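로봇 집안일 모임 회의록
홈 | 모임 소개 | 회의록 | 자료실 | 자유게시판 | 로그인

토요일 모임 회의록

참석: Nyokabi Masanja, Ermira Leka, Dragica Ionescu, Brendan Cullinane, 그리고 저
불참: Živko Halilović (의견은 메일로 미리 받음)
시작: 오후 3시

이번에도 제가 적었습니다. 지난번 회의록이 너무 딱딱해서 읽다가 졸았다는 분이 계셔서 이번엔 그냥 제 말투대로 씁니다. 틀린 데 있으면 댓글로 알려 주세요, 고칠게요!

1. 지난 회의 확인

지난번에 정한 것 중에 끝난 건 Dragica의 설문지 초안, 안 끝난 건 제 번역입니다. 죄송합니다... 다음 주까지 할게요. 설문은 Zakdale 매장 직원분들께 돌릴 건데 문항이 너무 많다는 의견이 나와서 15개로 줄이기로 했어요. Ermira는 그것도 많다고 했지만 Dragica가 절대 양보를 안 해서 15개로 확정.

번역 얘기가 나온 김에 용어도 하나 정리했습니다. 그동안 '집게', '그리퍼', '손'을 섞어 썼는데 앞으로 문서에서는 '그리퍼'로 통일합니다. 말할 때는 아무거나 쓰셔도 돼요. 저는 계속 집게라고 할 것 같습니다.

2. 기계가 집안일을 할 수 있나, 아직인가

오늘의 본론이고 제일 오래 떠들었습니다. 원래 30분 잡아 놨는데 한 시간을 훌쩍 넘겼어요.

Nyokabi가 먼저 사람 손에 그리퍼를 쥐여 주고 데이터를 모으는 방식부터 설명했습니다. 사람이 양손에 하나씩 들고 일을 하면 그 움직임을 기록해서 나중에 로봇을 가르치는 데 쓴다는 거죠. 마커가 붙어 있어서 위치를 잡을 수 있고요. Brendan이 "그럼 일은 결국 사람이 다 하는 거네?" 하고 물었는데, 지금 단계에서는 맞는 말이라고 다들 인정했습니다. 손가락 다섯 개 대신 집게 두 짝으로 해 보면 로봇이 뭘 어려워하는지 몸으로 알게 된다는 게 Nyokabi 말이고, 저도 이 부분은 꽤 설득됐어요.

그다음이 꽃입니다. 둥근 흰 탁자 위에 조화 꽃다발 하나. 복숭앗빛이랑 노란 꽃에 초록 잎이 있고 가늘고 긴 줄기가 옆으로 뻗어 있는, 어느 집에나 하나쯤 있을 법한 물건이죠. 저는 처음에 '겨우 꽃?' 했거든요. 그런데 줄기가 이렇게 가늘면 어디를 잡을지부터가 문제라고 합니다. 꽃 쪽을 잡으면 뭉개질 것 같고, 줄기 끝을 잡으면 꽃 무게 때문에 기울 것 같고. 사람은 이런 걸 생각도 안 하고 집잖아요.

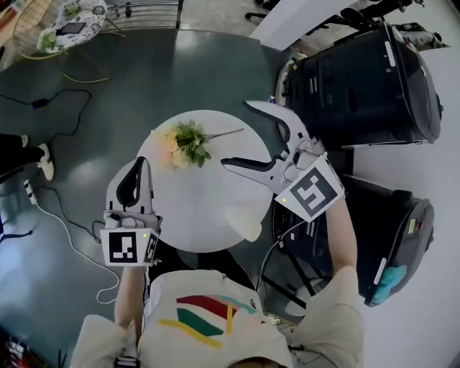

Ermira는 여기서 반대 의견을 냈습니다. 꽃 집는 건 시연용으로 예쁘지만 집안일 축에는 못 든다, 우리 집에서 기계가 해 줬으면 하는 건 빨래 개기랑 싱크대 배수구 청소다, 라고요. 배수구 얘기에서 전원 공감 ㅋㅋ Dragica는 그래도 꽃병 물 갈아 주는 것까지 치면 엄연한 집안일이라고 했고, 매장에서도 진열용 꽃 정리하는 데 손이 은근히 많이 간다고 합니다. Zakdale에서 아침마다 그 일을 해 본 사람 말이라 무게가 있었어요.

그래서 칠판에 세 칸을 그려 놓고 하나씩 넣어 봤습니다.

지금도 된다: 바닥 청소, 정해진 상자를 정해진 자리로 옮기기
되다 말다 한다: 그릇 식기세척기에 넣기, 탁자 위 물건 치우기, 꽃이나 화분처럼 약한 것 옮기기
아직 멀었다: 빨래 개기, 배수구, 아이가 어질러 놓은 방

'되다 말다 한다' 칸을 놓고 또 한참 싸웠는데요. Brendan은 열 번 중에 8번 되면 되는 거 아니냐고 하고, Ermira는 접시를 열 장 중에 두 장 깨먹는 식구하고는 같이 못 산다고 하고. 저는 Ermira 편입니다. 다만 매장은 좀 달라요. 떨어뜨려도 안 깨지는 물건만 맡기면 되니까 집보다 먼저 쓸 수 있겠다는 데는 대체로 의견이 모였습니다.

Živko가 메일로 보낸 의견도 여기서 읽었습니다. 요약하면 "로봇이 못하는 일 목록을 만들지 말고, 집이 로봇한테 불친절한 점 목록을 만들자"였어요. 문턱, 전선, 유리 탁자, 고양이. 전선은 저희 집도 할 말이 없습니다. 다음에 직접 와서 발표해 달라고 하기로 했고요 (Živko, 이거 보면 답장 좀요!).

3. Fiston 체험 키트 건

Fiston에서 나온 체험 키트를 빌릴지 말지. 대여료가 하루 300유로라고 해서 잠깐 조용해졌습니다. 회비로는 무리고, Roka 쪽에 같이 빌리자고 물어보자는 의견이 나왔어요. Nyokabi가 연락하기로 했습니다. 만약 빌리게 되면 한 사람이 오래 붙잡고 있지 말고 돌아가면서 쓰자는 것, 그리고 처음 해 보는 사람은 가벼운 물건부터 하자는 것까지는 정했습니다.

Brendan이 Kolev 제품도 비교해 보자고 했는데, 그건 손에 드는 게 아니고 고정식이라 우리가 하려는 것하고 안 맞는다는 의견이 많았어요. 그래도 자료는 모아 두기로. 담당 Brendan (본인이 말 꺼냈으니까요).

4. 매장 체험일에 뭘 시켜 볼까

여기도 재밌었습니다. 여러 사람이 한 공간에서 동시에 하면 서로 부딪치지 않겠냐는 걱정을 Dragica가 했어요. 탁자를 띄엄띄엄 놓고 탁자마다 한 명씩 맡기면 괜찮다, 구경하는 사람은 뒤로 좀 빠져 있자, 이 정도로 정리했습니다. 몸에 장비를 매는 방식은 어깨가 아플 수 있으니 중간에 꼭 쉬자고 Ermira가 여러 번 강조했고요.

과제 후보는 상자 옮기기, 바구니에 물건 담기, 꽃 정리, 수건 개기입니다. 수건은 제가 밀었어요. '아직 멀었다' 칸에 넣어 놓고 안 해 보면 그게 무슨 근거가 있나 싶어서요. 반응은 반반이었지만 일단 넣었습니다. 상자하고 바구니는 Nyokabi가 준비하고 수건은 제가 집에서 가져갑니다.

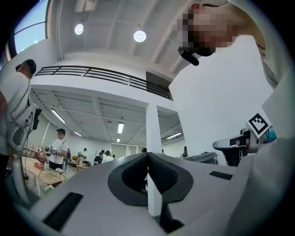 정리: Dragica Ionescu (4번 뒷부분부터), 앞부분은 총무 메모 그대로
토요일 모임 게시판

여기서부터는 Dragica가 이어 씁니다. 앞에 쓰신 분이 전화 받으러 나가서 노트북이 저한테 넘어왔어요. 저는 말이 짧은 편이니 이해해 주세요.

과제마다 시간을 재자는 의견이 있었는데 제가 반대했습니다. 시간을 재면 다들 서두르고, 서두르면 평소 집에서 하는 동작이 안 나와요. 대신 끝나고 나서 어디가 제일 불편했는지 한 줄씩 적기로 했습니다. 손목인지, 시야인지, 잡는 힘인지. Brendan은 재미로라도 재고 싶다고 해서 마지막 한 판만 재기로 했어요.

체험 인원은 한 번에 7명까지로 합니다. 더 오시면 대기하셔야 해요. 매장 쪽에서 영업 전 시간만 내줄 수 있다고 해서 아침 일찍 모여야 하는데, 정확한 시각은 매장 답을 받고 공지하겠습니다.

5. 기타

간식비가 남았습니다. 다음 모임 때 커피 좋은 걸로 삽시다 (만장일치).
모임 자료를 사진이랑 같이 자료실에 올려 두자는 말이 나왔고 Ermira가 폴더를 만들기로 했어요.
Brendan이 우산을 또 두고 갔습니다. 제가 보관 중입니다.

할 일
Nyokabi: Roka에 공동 대여 문의, 상자와 바구니
Ermira: 자료실 폴더
Dragica: 설문 15문항 확정본, 매장 시간 확인
Brendan: Kolev 자료
총무: 밀린 번역, 수건
Živko: 집이 로봇한테 불친절한 점, 발표 가능한지 답장

오후 5시 반쯤 끝났습니다. 다음 모임도 같은 장소예요.

최근 글
- 1월 모임 회의록
- 식기세척기 넣기, 어디까지 왔나 (Ermira)
- 설문지 초안 의견 받습니다
- 로봇청소기가 문턱을 못 넘을 때
- 모임 장소 오는 길

이전 글 | 목록 | 다음 글 | 맨 위로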